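What you get for the price of a used car payment

Noleo would like to rent you a robot arm by the month. The pitch is short: no purchase, no integrator, a gripper and wrist camera included, and someone on the phone when it goes wrong. I have been reading brochures like this for long enough to be suspicious of any page with the word "effortless" on it, and theirs has it twice.

Still, I went to the open day in July. Ita Moriarty, who runs the kitchen at a place I do the books for, had asked me whether she should sign up for one at the counter, and I didn't want to tell her no on the strength of a bad mood.

First, the money. The basic plan is $1,506 a month, on a one-year term. The gripper pads count as wear parts and cost $58 a set. If you want a person to come out to you, the visit is $136 before they touch anything, and that one is in the small print at the back. I asked how long a set of pads lasts and was told it depends. I asked what it depends on and was told usage.

The demo everybody crowds toward is the coffee cup. I understand why they picked it. A paper cup is cheap, everyone knows what one feels like in the hand, and everyone has crushed one at some point. Squeeze too hard and the side folds, too soft and it slides. If you sell grippers, a cup is a friendly way to say "gentle."
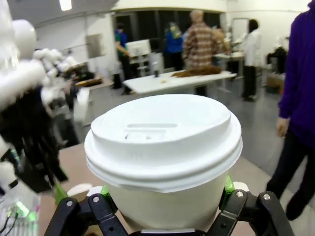 Noleo's gripper with a lidded paper cup, from the wrist camera. The green pads sit just under the rim of the lid.

Look at where it's holding. Just under the rim is a kind place to grab a cup with its lid on, and it's where I'd grab one too. I'd have liked to see it try lower down, or with the lid left off. I'd also have liked a cup with a sleeve on it, which is how Ita's customers get theirs.

I asked Neville Yeoman, who was answering questions for the company, whether the cup was full. "It can be," he said. I wrote that down. Full of what, and how hot, I never got out of him.

He did say the arm can manage up to 80 cups an hour in a proper setup. Ita's morning person does better than that while arguing about football. And a proper setup, when you press on it, means cups that always arrive in the same spot, lids already on, and nobody leaning over the counter for a napkin. I have never seen a counter like that.

Some things I liked. The bolts on the fingers are out where you can get at them, so changing a worn part shouldn't need a specialist. The camera view is handy for working out why a grab went bad, and they let you keep the recordings. The contract is in plain English too, apart from that callout fee. Etitz, who I looked at last year for a different client, wanted a signature before they'd even send me theirs.

Where I'd push, if you're tempted anyway: ask for a two-week trial with your own cups, at your own counter, during your own rush. Get the price of pads fixed for the term. Find out who pays for the visit if the fault is theirs. I put that last one to Neville in an email and he has passed it to a colleague, Glenys Bellamy, who has yet to write back.

I've told Ita to hold off for now. She has asked them for the trial, and if they agree to it I'll go over at 7 a.m. and watch.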